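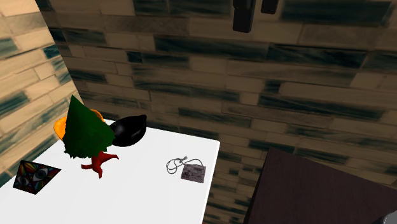

Run 56

Mahlet Mersha loaded the scene at 4:10 in the afternoon and waited for the textures. Bedwood's lab machine took its time. The walls came in last, beige with dark streaks, because Américo had picked the material and refused to change it.

"It looks like a flooded basement," she said.

"The Batex rules say to vary the background. That's varied."

The task for the Botitz club was one clean pick from a cluttered table. The score was computed over 700 trials, and their planner, Jemal, had to succeed in 600 of them to go through to May. On its last full batch it had stalled on the fifth trial and held the arm still until the clock ran out.

Mahlet opened the planner log in one window and the viewer in the other. She set the target to the scissors and started the run at half speed.

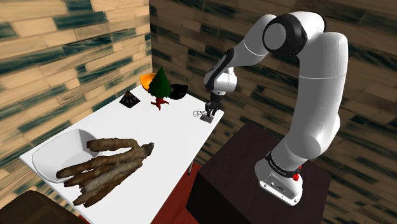
"Approach vector is fine," Américo said. He was reading the numbers and had his back to the viewer. "Height is fine. Confidence is going down."

"Down from what?"

"From fine."

She paused it. The target mask was split in two, with most of the pixels on the handles and the rest assigned to the dark pad under the blades. Jemal had computed a grasp for each and was averaging them. The average was a point in the air that belonged to neither object.

"Who wrote the merge step?"

Américo scrolled for longer than the file required. "It has my initials on it."

She deleted the merge and kept the larger mask. He asked to test it on something worse, so she reset the scene and moved the target to the tag with the string.

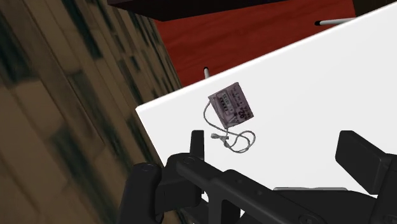 He had wanted the string left out of the collision model since the fall. She had wanted it in. The file still had both versions, one commented out, with a note from each of them above it.

"Turn mine on," he said.

"Yours ignores the string."

"One run."

She switched the comments and typed 56 in the run field. The planner returned a grasp after 5 seconds. Américo wrote the time on his hand and asked her to do it again with hers.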